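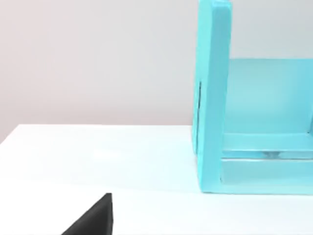

Figure 1. Simulated cell, with the gripper fingertip at lower left and the turquoise frame at right.

3.2 Setting up the cell

The Juslow cell was rebuilt in simulation before we changed anything on the real arm. The table and wall were kept plain so that the frame would stand out in the render.

Our first runs failed at the same point. The fingertip was modeled 2 mm too short, and the arm kept stopping when it reached for the crossbar. We corrected the finger length in the Plundent file, reset the tool center point and loaded the cell again. The frame was left where it was -- moving it would have meant redoing the approach path too.

After the fix we ran 1,936 approaches with the new finger and logged a collision in 64 of them. Most of the collisions were with the upright post, when the arm came in from the left at full speed. We lowered the speed for the last part of the move and saved the settings as a new cell file, dated Sep 5, 2019. The old file is still in the Retamal folder and should not be loaded with the new finger.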